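So the randomizer finally runs overnight without falling over, and I've been grinning about it since my first coffee. I kicked off a batch of 200 rooms before bed, all of them built in Villalobos (our simulator, which Itzel Arellano named and will not explain), and every single one loaded. Back in February I was lucky to get through 30!

What I'm trying to find out is pretty simple. If you train a robot policy in rooms that all look kind of alike, does it get lost the moment the room changes? Everyone assumes yes. I wanted to know how much, so I set up two training sets, one with the same layout every time and one where the furniture, wall colors and camera tilt get shuffled on each reset. Same task, same network, same training time.

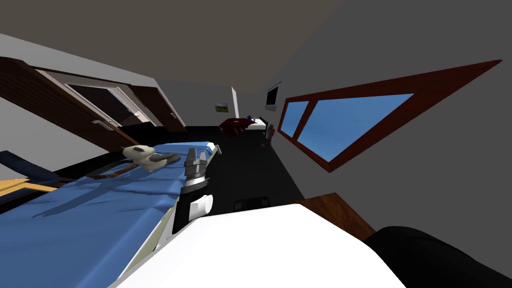 One of the shuffled rooms, blue sheet and all, with the tilt turned way up.

The tilt was Jaqueline Tovar's idea. I thought it was overkill, and I told her so, and then it gave us the biggest jump of anything we tried. The shuffled policy now finishes over 2 times as many runs in new rooms as the fixed one does. Wall color on its own did almost nothing, which kind of hurt after the weekend I spent on the color picker.

Where it still struggles is the boring stuff. Give the policy a view that's mostly plain wall and it has hardly anything to work out its position from, so it dithers. I've been stepping through those moments one at a time with the Zallen viewer, trying to see what it could hang on to. A corner helps. So does any bit of furniture low down on one side.

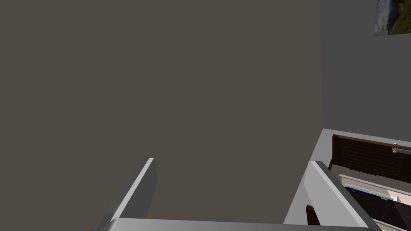
Why not just give the policy a map of the room?
Because the point of the test is to see what it can do from camera views alone, and a map would hide the very weakness I'm trying to measure.

Next up I want to add a short memory, 2 seconds of past views, and rerun the whole batch. Itzel thinks it'll slow training to a crawl. I'll post the curves either way, plus the config files once I've cleaned out my embarrassing comments.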